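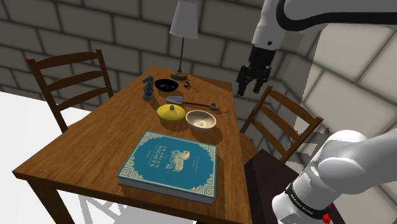 Why do towns put up lights in winter?

Winter evenings are dark and long, and lights make people want to come outside. A town with bright streets gets more visitors, and visitors buy food, ride the rides and stay the night.

Light festivals in Rurkstead

Rurkstead is a small town by the sea. In summer the beach is full. When the weather turns cold, most visitors go home. Many years ago the shop owners decided to hang colored lamps along the sea wall in November. People came from Presen and Dammont to look at them, and the town has done it every year since.

The lights now run from the pier to the old boat sheds. There are 84 lamp posts on that stretch, and each one holds up part of the show.

What are the lights made of?

Most of them are LEDs. An LED is a very small part that glows when electricity passes through it. Older bulbs had a thin wire inside that got very hot. A lot of their electricity turned into heat, and the wire broke after a while. LEDs use less electricity and last much longer.

One large display can have 2000 LEDs in it. They are fixed to a metal shape, such as a fish or a star. The metal is painted black so that it is hard to see at night.

How do the lights move?

They stay where they are. A picture of a jumping fish is really several fish, each in a different place. A controller switches the first one on, then off, then the next one on. Your brain joins them together and you see one fish jumping. Cartoons work in a similar way.

Who puts them up?

Electricians do, using a truck with a platform that lifts them into the air. Igor Oravec has worked on the Rurkstead lights for many years. His daughter Jozefína Oravec draws the new designs. She starts with pencil and paper, and a workshop called Economou bends the metal to match her drawing.

It takes 40 days to put everything up. Each display is tested on the ground first.

Words to know

Display: one picture or shape made of lights.
Controller: a small computer that turns lights on and off in order.
Pier: a long platform built out over the sea.

Something to try

Draw a ball in the bottom corner of a notepad. On the next page draw it a little higher, and keep going for ten pages. Flip through them quickly with your thumb and watch the ball go up.

Page last checked: 2025-09-07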